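4 Preparing and levelling the worktop

Read this section before you unpack the lamp or the arm bracket. The Grirside 2000 work table is supplied with the top already fixed to the side rails. The legs, the feet and the cable tray are in the second carton.

4.1 Choosing a position

1. Stand the table at least one leg's width from any radiator or heating pipe.
2. Check that the floor is sound. On thick carpet, use the wide feet (part 919) in place of the standard ones.
3. Leave room behind the table for the cable tray to swing down. It cannot be opened once the table is tight against a wall.

Caution: two people are needed to turn the table upright. Do not lift it by the rear rail.

4.2 Levelling

1. Loosen the locking nut on each foot by hand. If a nut is stiff, use the flat spanner from the fittings bag.
2. Lay a spirit level along the front edge and adjust the two front feet.
3. Turn the level to run front to back and adjust the rear feet.
4. Press down on each corner in turn. If the table rocks, lower the foot at the corner that lifts.
5. Tighten all the locking nuts and check the level again.
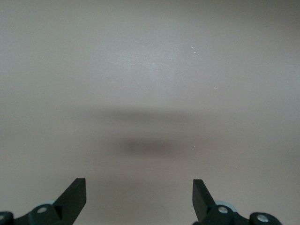 Note: tightening the nuts can raise a foot slightly. A small error at this stage is normal and can be taken out with a quarter turn.

4.3 First clean

The top leaves the Vostov works with a thin coat of protective wax. Remove it before first use.

1. Wipe the top with a soft cloth and warm water with a little washing-up liquid.
2. Go over it again with clean water.
3. Dry it with a second cloth and leave it for two hours before putting anything heavy on it.

Caution: do not use bleach, white spirit or scouring pads. Marks caused by these are not covered by the guarantee.

4.4 Daily use

Use a mat under anything hot. Cutting should be done on a board, as the finish can be scored by a craft knife. Glue and paint come off most easily while wet; dried glue should be softened with a damp cloth and lifted with a plastic scraper.
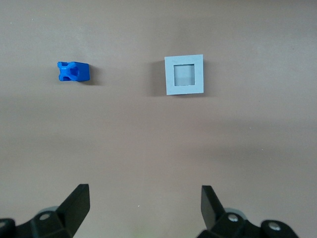

Do not stand or sit on the table. Clamps may be used on the front and side edges only, with a scrap of card under each jaw.

4.5 If the table will not stay level

Check that the leg bolts are fully home, then repeat 4.2. If one foot still drops, the thread insert is probably worn. Order insert 3353 from Bittencourt Spares and fit it as shown on the sheet in the packet.

Section revised 21/03/2023 by Odair Moura. Steps 4.2 and 4.5 replace those in the June printing.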